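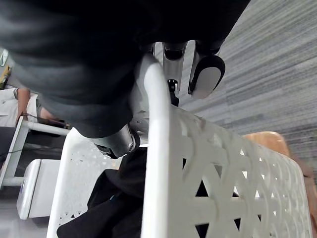
Narayanan Rodrigues
Thread on perforated plastic chairs, because I have spent most of December cleaning, spacing and re-footing the ones in our shared workroom and the notes may as well go somewhere.

The white ones are the subject. Molded plastic, backrest pierced all over with arcs and little triangular openings that add up to star shapes. Thick smooth rail along the top edge. We also have a tan one with a plain curved shell, which will serve as the control.

Model first. The white chair is listed as the Flerkomard 3368 on the old purchase sheet. Overall height on the sheet is 882 mm. I measured one on a hard floor with a steel rule and a square and the sheet is right to within what I can read.

On carpet the same chair measures a little lower and the figure drifts while you sit in it. If you're matching chairs to a work surface, measure on the floor you have.

Why a pierced back at all. Less material, shorter cooling time in the mold, and a bit of air to the sitter. The cost is edges. Each opening has an inner wall the thickness of the panel, and each inner wall is a shelf for dust.

The dust doesn't sit evenly. It collects on whatever part of each opening faces up. In the arcs it settles at the low point of the curve. In the triangles it packs into the acute corners, where a cloth folded over a finger won't reach.

Things I tried on the corners: cotton swabs (leave fiber behind), a toothbrush (good reach, flings water), an air duster (moves the dust to the next chair), a 1-inch paintbrush with the bristles trimmed short. The paintbrush won. Use it dry first.

Sequence that works:
Dry brush both faces of the back, top to bottom.
Vacuum the seat and the floor under it.
Wipe with warm water and a drop of dish soap.
Damp brush into the corners.
Plain water wipe.
Towel the rail last.

Do the dry brush before any water touches the chair. Wet dust in a triangular corner turns into a gray paste and you'll be in there with a toothpick. Ask me how I spent the first evening.

No scouring powder on white plastic. It takes the gloss off and the dull patch then holds dirt. The rail on one chair had been scrubbed by a previous owner and is visibly flatter than its neighbors under a raking light. There's no getting that back at home.

Melamine sponge falls in the same category, just slower. I allow it on scuffs below the seat. Anything at eye level gets soap and patience.

Ink is a separate problem. Isopropyl on a swab lifted most of a ballpoint mark from a seat. Test underneath first. I can't tell you what resin these are, there's no mark I could find, and some plastics craze when you put solvent on them.

Now the other thing chairs do, which is hold fabric.

In our room a chair back has clothes on it for more of the day than it has a person against it. Black and charcoal mostly. Dark cloth on white plastic is a very good lint test, and every chair fails it by lunchtime.

The thick rail is better for this than it has any right to be. Large radius, smooth, so heavy fabric drapes over without a sharp crease line. Compare a thin steel-tube back, which leaves a ridge across the shoulders of a jacket by the end of the day.

What the rail does not do is grip. Smooth lining on smooth plastic slides. The cloth goes down between two backs and stays there, wedged, until someone needs it. We have a whole sedimentary layer in the gap some weeks.

Fix one: hang it square, with the same weight front and back. Works until someone sits down.

Fix two: thread a sleeve through an opening in the lattice. Don't. Şengül Kocabaş did this with a knit and pulled a loop on an inner edge where there was still some molding flash.

Which brings up flash. Run a fingertip around the inside of the openings on any chair like this. If you feel a thin raised line, that's where the mold halves met. Trim it with a deburring blade held almost flat, light passes, away from you. It's quick work once you have the angle.

I did the openings near the top, where sleeves and scarves go, and left the rest. Nothing gets snagged low on the back except by the vacuum hose.

Fix three, and the one in use: a strip of self-adhesive silicone tape on the rear face of the rail, hidden from the front. The cheap kind sold for drawer liners peels. The Prirnik tape has held so far. I clean under it with the soap mix when I remember.

Proper fix is a coat rack. Yes. Essam Hamdy has pointed this out in writing. The rack is on order and the chairs are here now.

Spacing. If two lattice backs stand close enough to touch, they rub at the rails and you get a gray scuff on each. Leave a fist of clearance. It also means dropped cloth falls through to the floor, where you can see it.

Carpet notes. Ours is gray with a streaky light-and-dark pile, which is forgiving of everything except chair feet. Narrow feet dig in. When you shift your weight sideways the leg tips on the buried edge and the whole frame flexes, and that flex ends up where the leg meets the seat.

I looked for stress whitening at that joint on all of them. One has it. It's been moved to light duty, meaning it sits by the window with a plant on it.

Wider glides help a lot. I fitted Zarik push-on cups, flat base, round edge. Warm them in a mug of hot water, dry them fast, push on with the chair upside down on a blanket. Cold ones will fight you and then split.

They do pick up carpet fiber. Once a month, tip the chair, pull the fuzz off the cup with tweezers. It looks like a small gray pancake. I can't recommend the texture.

Dents in the pile: ice cube, let it melt, blot, lift with a fork. Works on ours. On the deep dents from the old filing cabinet it did very little.

The control chair. Tan, toward light orange depending on the hour. One smooth curved shell, no openings. Takes one pass with a damp cloth and is finished before you've wrung it out a second time.

It's warmer to sit against in summer, and cloth slides off the curve even faster than off the white rail. On the other hand nothing has ever snagged on it. If cleaning time were the only criterion I'd replace the lot with tan ones.

Cleaning time isn't the only criterion. Rocío Contreras likes the pattern and she was here before me. The lattice also lets some light through to the floor behind, so a row of white chairs looks less like a wall.

Timing, for anyone who wants it. First full clean of one white chair, with packed corners: about 5 songs' worth of radio. Maintenance clean after that: dry brush and a wipe, done while the kettle boils.

Replying to several of you at once on pressure washing. It works outdoors. It also drives water into any hollow section, and the rail on some chairs of this type is hollow. If yours rattles or drips afterward, stand it upside down overnight.

Tarek Bouazza asks about the dishwasher. The chair does not fit in the dishwasher. I did check the rack dimensions before answering.

On yellowing: ours stand away from direct sun and have stayed white except for the one by the window, which is going cream on the side facing the glass. Rotating it now would give me an evenly cream chair, so I'm considering it.

Bleach won't fix that. People keep suggesting it. The surface itself has changed, and the hair-peroxide method you've seen on old computer cases is slow, patchy on big parts, and not something I want in a carpeted room.

Stacking. These will stack, in theory. The lattice of one back rests on the rail of the next and any grit between them leaves a line. Put a folded cloth between if they're going away for more than a night. Old T-shirts are fine.

Don't stack them with clothes still hanging on the backs. I wouldn't have thought that needed a post.

If you're buying used, what I'd look at, in this order: the leg-to-seat joint for whitening, the feet for wear-through, the rail for scrubbed patches, then the corners of the openings. Dirt in the corners comes out. The others don't.

Price shouldn't move much for dirt, but it does. The filthiest set I saw was the soundest structurally, and a Song-branded set that had been wiped down for the listing photos had a hairline crack behind the seat.

Crack repair: plastic welding with a hot iron can close it cosmetically. I wouldn't sit on the result. A seat is a bad place to find out how good your weld is.

Supplies, since I'll be asked: trimmed paintbrush, two microfiber cloths, dish soap, deburring tool, Zarik cups, silicone tape, tweezers. Everything fits in a shoebox and lives on the bottom shelf.

Update, 4 p.m. The tape on the second chair has started lifting at one end. I had put it on over a trace of soap. Rewiped with plain water, dried, new strip, pressed down with the back of a spoon. Will check it in a week.

Also the charcoal thing is back over the rail. It's hanging squarely, at least.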